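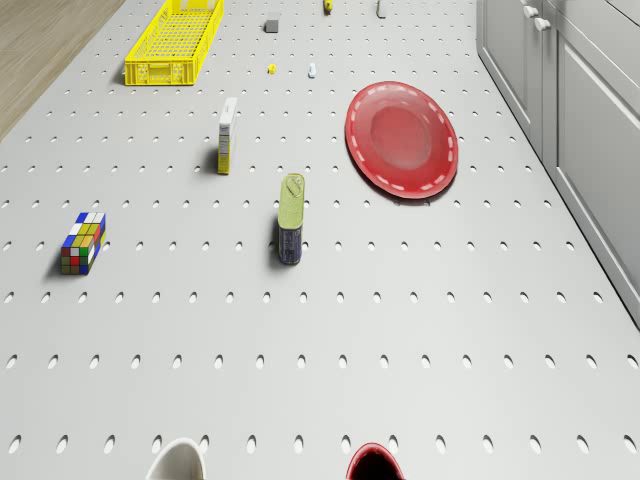 Where the seed library stands
Report to the Aletti fund, 15th March

Hello again! I promised you a proper update and I've been putting it off until the envelopes were finished, and now they are, all 2,508 of them, folded and labeled and sorted by plant family (my thumbs may never forgive me). The idea hasn't changed since the application. Anyone in Zimetitz can take vegetable seed home in spring, grow it, and bring some back in fall. We've now got 753 people signed up, which is well past what I wrote on the form, and I'm thrilled!
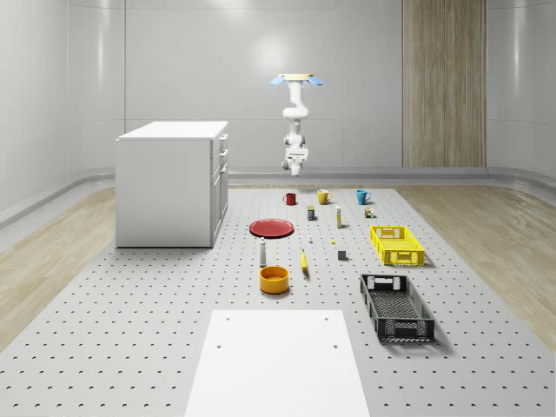 Mugs and other household objects laid out on the gray platform.

Beans are the big success. We have more climbing beans than we can possibly lend, and the Budulen pole bean, the flat speckled one, came back from nearly everybody who took it. Squash is another story. People grow three kinds side by side, the bees do what bees do, and what comes back is anyone's guess. I've pulled the returned squash seed out of lending for this year and put it in a box marked "surprises," which a few families have already asked to plant anyway.

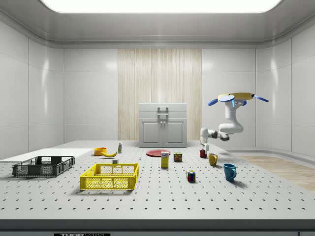
Storage is the part of the budget I most want to talk to you about. Shoeboxes got us through the first season, but the lids don't close well and the carrot seed went stale faster than it should have. I'd like something closer to the small white cabinet there, with a drawer on top for the lending cards and a pair of doors below to keep the light off the jars. We have 4,000 left in the equipment line, and I think we can do it for a good deal less than that and put the difference toward a decent humidity meter.
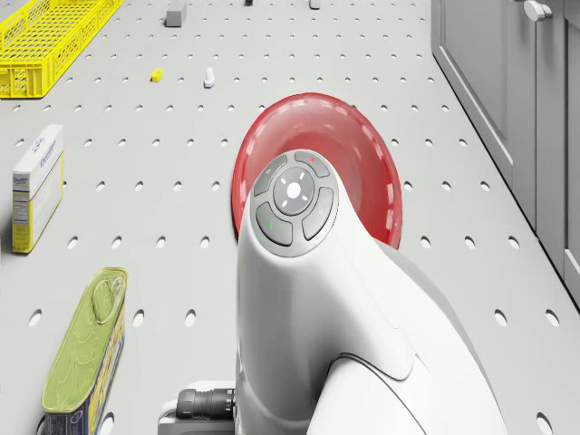

Virág Seed Group, Lending and Growing Team

Germination tests are next. We take a pinch of each older batch, roll it in damp paper towel, and wait. Roughly 30 batches still need doing, mostly onions and parsnips, which don't keep and which I should have started with. Anything that sprouts poorly will go into the green manure mix.

The one thing that's slipped is the grower's booklet. The tomato pages are written and the lettuce pages are half written, and I'd like to move the printing to June if you're all right with that. It won't change the cost. Let me know and I'll book the printer.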